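### 3.2 Surface Finish and Perceived Age

Respondents in the Ulbridge survey were asked to estimate the age of household furniture from its finish alone. Of 100 participants, 40 named dark color as their main cue.
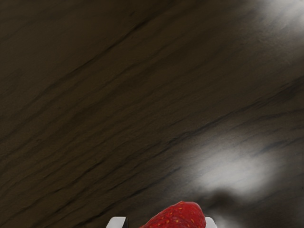

**Figure 2.** Dark brown wooden tabletop with slanted grain (computer rendering).

Grain was mentioned less often - mainly by those with training in the trade. Grabowska and Lacson report a similar pattern among buyers in Posano.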